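Wokdale Neighbors Help Board
Home & Office > Furniture > Tables and Desks

Wavy-edge wood table in a small office: fix the chip or turn it around? And what about all these cords?

Asked by Anjana Herath
7 November 2022
338 views

Hi all! Long-time reader, first time asking something. I share a small office over in Gilton with a few other people, and we have one good table in it, a light natural wood one with that wavy, curved front edge. I love it. It's easily the nicest thing in the room (everything else is black office chairs and little white side tables that wander around depending on who needs one).

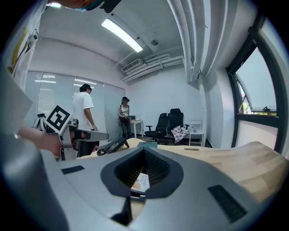 Most of the time there are a few of us in there at once, and it's not a big room, so everybody's coming at the table from a different side. My first problem is a small white chipped spot at the front right corner. It's tiny, but the wood is so pale and pretty that my eye goes right to it every single time. I don't know if this is solid wood or a thin layer over something else, and I don't want to start sanding and make it ten times worse. Can I just fill it? Would you turn the table so that corner faces the back?

Second problem is the cords. We have a power strip on the floor near the left wall, a black cable and a thin white one running to it along the floor, plus another little white plug off by the chair. Then there's a black gadget that lives on the table with its own coiled cable. The floor is dark brown wood-look planking, so the white stuff really shows up and the black stuff doesn't show up at all, and I'm not sure which is worse for tripping! I've caught my foot twice since April.

Budget is small. I'd like to do all this in one afternoon if I can. Thanks so much in advance!!

3 answers

Answer by Friederike Wiegand
Marked as helpful by the person who asked

Oh, I had a table like this and I miss it! Okay, chip first.

Before you buy anything, get down on the floor with a flashlight and look at the underside of the edge. If the grain on top carries on down the side and around, you've probably got solid wood. If there's a thin line running along the edge, it's a layer over something. White showing in the chip makes me lean toward a layer, or maybe some old filler, but I wouldn't bet money on it from here.

Don't sand in either case. For a spot that small I'd use a wax filler stick, the kind you warm up a bit and press in. Get two shades, one a little lighter than the table and one a little darker, and mix them on a piece of scrap. Push it in with a plastic card, scrape it flush, buff it with an old T-shirt. I did mine with a Doketti stick that was left over from a door frame and I was happy with it, but any brand will do. If you hate it, wax picks right back out.

One thing to watch for is that wax stays kind of soft, so if that corner gets leaned on all day you'll be topping it up. A hard filler lasts longer, but then you're stuck with your color match.

I wouldn't turn the table. A wavy edge like that is shaped for the side where people stand, and you'd be giving that up to hide something only you are looking at (sorry, but it's true, I've been there).

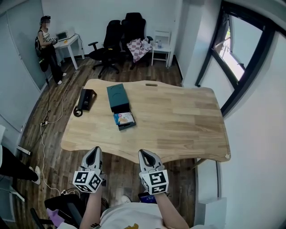

Now the cords

Move the strip before you do anything with the cables. You want it up against the wall or even screwed to it, behind where the chairs go, so the plugs aren't out in the walking area. Then run both cables together tight along the baseboard with stick-on clips. Wipe the wall first or the clips fall off in a week.

Where a cable really has to cross the floor, get one of those low rubber covers with the sloped sides. Dark brown would blend in with your planks, but I'd go for something you can see, seeing as you've tripped twice already.

For the one with the coil on the table, a hook-and-loop tie and a stick-on clip under the tabletop. Your table has a metal leg, so you can also just strap the cable down along that and it'll pretty much disappear.

Answer by Imtiaz Jayawardena

Just flip it around. Chip goes to the back, done. For cords use tape. We had tape down at the Lockwood place for years and it was fine.

Comment by Sajib Gamage: Please use actual floor cord tape if you go that way, not duct tape. Duct tape left goo on my planks and I was scrubbing for a whole weekend.

Comment by Imtiaz Jayawardena: ok fair

Answer by Tharindu Siriwardena

Mostly agree with Friederike. I'd add that if you do find a thin line along the edge, put something on that chip soon, even clear nail polish. If the top really is a thin layer, an open chip will catch on sleeves and get bigger, and liquids can get in underneath. Keep drinks off that corner until you've dealt with it.

Also, do you need the gadget on the table at all? You said you've got white side tables floating around. Park one by the wall next to the strip and put whatever needs charging there. My own desk got so much better once I did this, and then I promptly covered it in mail, but that's a different question.

Comment by Anjana Herath: Looked underneath and I think I see the line?? Going with the wax sticks, and I'll try the side table idea too. Thank you both!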